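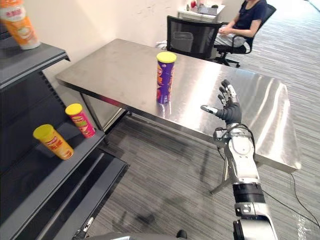
A can of chips on the steel table at Brostley Community Kitchen.

Call for home cooks and hungry neighbors: the Brostley Supper Table

Do you have a dish that people ask for every time there's a birthday or a funeral or a snow day? Something your aunt taught you, or that you worked out yourself over years of burning it? We would love to have you cook it with us.

The Supper Table is a monthly shared meal for 80 people, and we're looking for new cooks and helpers for the season that starts in February. You don't need any restaurant experience. Most of our cooks had never made food for more than a dozen people before their first supper, and a few of them were so nervous they made a test batch for the whole street beforehand (the street did not complain!). What you do need is a dish you love and the patience to talk us through it while we all chop onions.

Each supper has two lead cooks who plan the menu together. We pair people up on purpose, often people who have never met, and some lovely meals have come out of that. Last season Rasha Rawashdeh brought her mother's lentils and rice, and Elias Abu Hammour, who had signed up to make bread and only bread, ended up frying onions beside her for most of the afternoon. We still get asked for that one.

If leading sounds like too much, please don't go away. We also need:

Prep helpers, from 2 in the afternoon until the food goes out
Table hosts, who sit down and eat with guests and keep the conversation rolling
Dishwashers, who get the radio and full control of it
Someone who is good with spreadsheets and doesn't mind our handwriting

Groceries are paid for by the kitchen, up to the budget we agree on when we plan the menu. Lead cooks receive a $70 thank-you for each supper. Helpers and hosts are unpaid, but you will eat very well and there are usually leftovers, so bring a container with a lid that fits.

A few practical things. Lead cooks need to be 18 or over, and teenagers are welcome as helpers if an adult signs up with them. You'll be on your feet a good deal, though there is plenty of sit-down work too – peeling, folding napkins, writing the menu cards – so tell us what suits you and we'll sort it out. We ask everyone who handles food to come to one evening session on kitchen safety, led by Omar Moussa, with soup afterward.

We cook at 1143 Rengifo Street, through the side door. The bus from Soltton stops across the road, and there's a ramp at the entrance.

To put your name in, write to Sawsan Boutros at the kitchen office or drop a note in the box by the side door. Tell us who you are, what you'd like to cook or help with, and which foods you can't eat or be near. A few lines is fine, and so is three pages. Sawsan reads all of it and will call you back for a chat, normally in the evening after 6.

Recipes in any language are welcome. Rawan Hakim can help you put yours into English for the menu card if you'd like a hand.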